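Home | Projects | Notes | Opinion | Contact
Search this site Enter keywords Go

Record the Dull Parts

Opinion, 20/06/2026

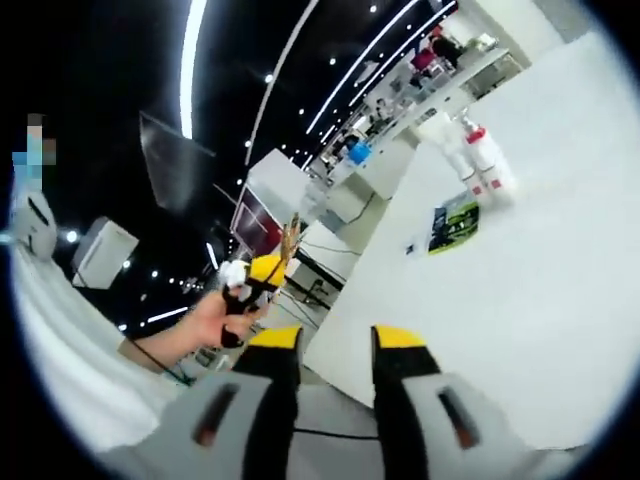 Most arguments over demonstration data are arguments over volume. A team reports how many episodes it has, another team reports more, and the discussion moves on to the model. I think the unit is wrong. An episode count says how many times someone pressed start. It does not say how much of the space of ordinary situations was covered, and coverage is what decides whether a policy works when the table is moved. Hand-held grippers have made this easier to get wrong, since anyone who can carry the tool can produce episodes at a high rate. A white table with two red-capped bottles and a flat green and black card on it is enough of a setup to keep one operator busy for a whole shift, and the count at the end of that shift will look healthy. If the bottles start in the same place each time, the count means little.

We ran into this on the Dritstead set in March. The plan called for 300 episodes of a single pick-and-place task, and we collected them on schedule. The policy trained on them did well at the table where they were recorded. At a second table, 11 cm lower, it closed above the object on most attempts. Nothing was broken. The calibration was checked, the timestamps lined up, and the gripper width signal was clean. The set simply had one table height in it, one approach direction for nearly every grasp, and one pace.

The second round, which we called Jedia, used fewer episodes and more starting conditions. We wrote 22 start cards. Each card fixed the object positions, the side the operator stood on, and the pose of the gripper before the first motion. Operators drew a card, set up, recorded, reset, and drew again. The rate dropped by up to 7 episodes an hour, almost all of it in resetting. The resulting policy handled both tables. I do not claim this as a controlled comparison. Several things changed at once, including the operators' skill, and we did not go back to separate them.

What I took from it is narrower. Reset time should be budgeted as collection time. Most schedules treat it as waste, and operators respond sensibly by shortening it: they put the object back where their hand happens to be. After an hour, that is the same spot every time. The data then encodes the reach of one arm.

The same applies to the parts of an episode that get trimmed. A common cleanup step cuts everything before the gripper starts moving toward the object and everything after release. That removes hesitation, small corrections of aim, and the withdrawal. A policy needs the withdrawal. Without it, the arm lets go and then has no well-supported next action, and it will often drift back into the thing it has just put down. We now keep the full withdrawal to a fixed rest pose, and trim only stretches where no signal changes.

Failures are harder. The usual rule is to discard them, and for plain imitation that is a reasonable default, since copying a miss teaches a miss. But a miss followed by a correction is a different item. It contains a state the policy will certainly reach on its own and a demonstration of how to leave it. We tag these and keep them. In Jedia the first instructions told operators to stop and restart after any slip, and it took a while to undo the habit. People like a clean take.

There is a case against all of this. Variety costs money, and a very large uniform set pooled with other groups' very large uniform sets may end up varied in total. Cavham, the storage and review tool we use, is built on that assumption, and its dashboard shows hours and episodes at the top of the page. Pooling does help with backgrounds and lighting. I am less convinced that it helps with contact. Grasps in different sets tend to fail to overlap in fingertip shape, object weight, and camera position all at once, and the model has to bridge those gaps with very little in between. Variation inside one set, with the hardware held fixed, is easier to learn from.

Then there is the matter of two hands. When both hands hold a gripper, each one appears in the other's view, and the timing between them becomes part of the task. Operators quickly settle into a pattern where one side holds and the other works. For Lu, the next set, the start cards will assign the roles and swap them on half the draws. It will be slower again, and the left-hand data will look clumsy for the first few days. I would keep that too.

My request to anyone publishing a set is modest. Next to the episode count, print the number of distinct starting conditions, and say how they were chosen. If they were not chosen, say that.

This site uses cookies to remember your settings. Accept | Manage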